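FISTISDALE SIMULATION LABORATORY
Minutes of the Cell Maintenance Meeting, August
Held in Room 2. Called to order at 9:05 a.m.
Minutes prepared by the recording secretary.

1. Minutes of the previous meeting
The minutes of the July meeting were approved with one correction. In item 4, "gripper mount" should read "gripper frame offset."

2. Status of the Fisumari cell
The cell lead reported that the simulated Fisumari cell was unavailable for two working days following the update of the physics package. The arm model loaded correctly, but the stored home pose did not. The pose has been entered again and saved under the Alivine configuration. A batch of 1,000 resets was then run without a joint limit warning.

The lead reminded members that changes to the table, the plant pot or the chairs are to be recorded in the change log before a batch is started. Two entries from July are still missing.

3. Pocket knife task
The meeting reviewed the setup of the pocket knife task. Discussion centered on the approach height over the tabletop and on the collision shape of the knife when its tools are open.

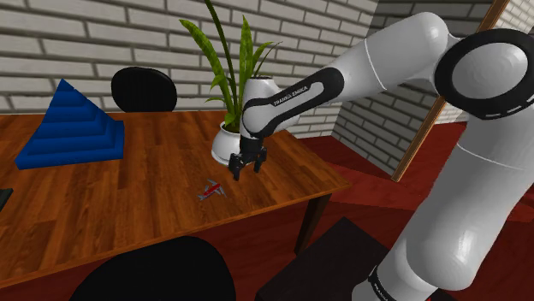
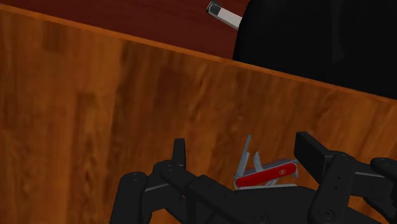

Pocket knife task, Fisumari cell: arm over the table, and close view at the gripper.

It was noted that the present collision shape treats the knife as a closed block. Members agreed that the open blade and smaller tools require separate shapes, as contact readings near the fingers cannot otherwise be relied upon. The Fitzsimmons group offered the use of its mesh splitting script. The offer was accepted.

A member asked whether the handle friction value should be raised at the same time. The chair ruled that the two changes be made in separate batches.

4. Camera calibration
The wrist view offset was last checked in May. The check will be repeated after every package update and the result entered on the cell sheet. The request for a second overhead view was deferred until storage is settled.

5. Storage
The cell currently keeps 4,000 recorded runs on the shared drive. It was moved and seconded that runs made before the home pose correction be moved to the archive. Carried, with one abstention.

6. Action items
Cell lead: complete the missing July log entries.
Modeling group: prepare separate collision shapes for the knife and run 5 test batches.
Fitzsimmons group: supply the script and its usage notes.
Systems desk: move the older runs and confirm the free space.

7. Other business
The Alivine configuration file will be made read-only outside maintenance hours. Requests for changes go to the systems desk in writing.

Adjourned at 10:20 a.m.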